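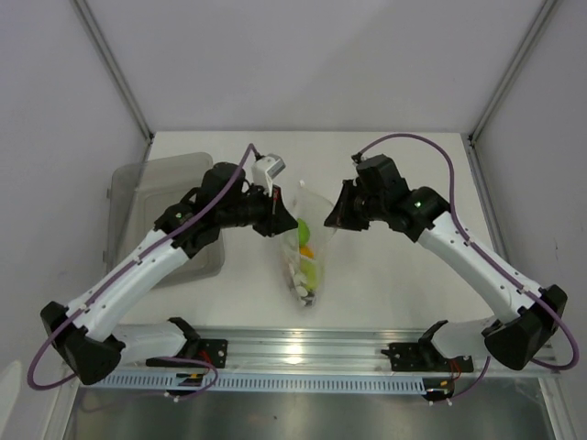 You won't get a policy that handles bags out of 200 demonstrations, and you'd be better off starting over with a box. I got that in a comment on my last post, and I've been turning it over in my mind ever since, so I thought I'd ask everyone properly.

We're a small group at Warkum and we've been recording examples on our two-arm station for a few weeks now. The task is bagging, from opening the bag and putting things in through to lifting it by the handles and setting it back down. We do it by teleoperation, with three of us trading off. We have 200 episodes saved, and I'd call most of them good. I was feeling pretty pleased with the whole thing until I trained on them! The policy reaches for the bag just fine and then sort of dithers at the mouth of it, as if it can't decide which arm is supposed to go first.

The handles are the other headache. A thin plastic handle never sits the same way twice, it folds and twists and sticks to itself, and each of us has a slightly different way of getting hold of it. I like to come in from the side and pinch low. One of the others goes straight down every time – very tidy, and I can't copy it to save my life. 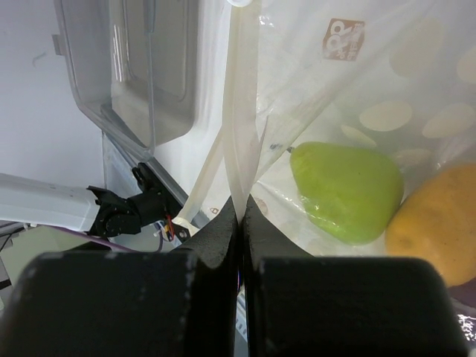

So what I'm really wondering is whether we should all agree on one way of doing the grasp and record everything again, or keep what we have and simply add more. I'd also love to know what people do with episodes where the first pinch misses and the operator tries again. We've been throwing those out, and there are a lot of them. Sorry this got long, and thank you to anyone who made it this far!

Posted by warkum_bench
Dec 5, 2021

Oh, I feel for you, we went through nearly the same thing at Drelton with pillowcases. Please don't start over with a box. A box will teach you about boxes, and you'll be right back here in May asking this again.

I'd look at the dithering first, as it sounds to me like your three operators don't agree on the order of things. If one person leads with the left arm and another leads with the right, the model sees the same starting picture with two different answers to it, and it lands somewhere in the middle and hovers. Go back through your episodes and write down which arm moves first in each one. It's a dull afternoon's work, but you'll know by the end of it. If they're split, pick the side you have more of, train on only those, and see if the hovering clears up before you record a single new thing.

The shape of the pinch matters less, in my experience. Coming in from the side or from above is fine as long as the bag itself gives some hint as to which one makes sense. What hurt us was people choosing by habit. We wrote a very short sheet, four lines taped up by the controls, that said which arm starts, where to wait, when the second arm may come in, and when to let go. Everything else we left up to the person driving, and that was plenty.

And keep your retries! Those were the most useful episodes we had. If you only ever show it clean grasps, it has no idea what to do with its fingers closed on nothing, and with thin plastic that's going to happen a lot. The ones I'd still drop are where the operator got flustered and sat there for a long while, or where somebody reached in by hand to fix the bag. Trim the long pauses at the start and end of the others too – we had one version that learned to wait very patiently and do nothing at all.

Posted by drelton_soft_goods

Check your lighting. Clear plastic shines differently when you move a lamp, and if all your episodes were recorded under the same lamp the wrist cameras will pick up on that. We change ours a little every session.

Posted by pallitz77

I'm with the first answer on keeping the retries, although I'd tag them so you can take them out again if you need to compare. We didn't tag ours at Crichton and I regret it every week. I'd also change the bag now and then. After enough handling, a bag gets soft and creased in the same places, and the operators get used to it without noticing. How often are you swapping yours?

Posted by crichton_second_shift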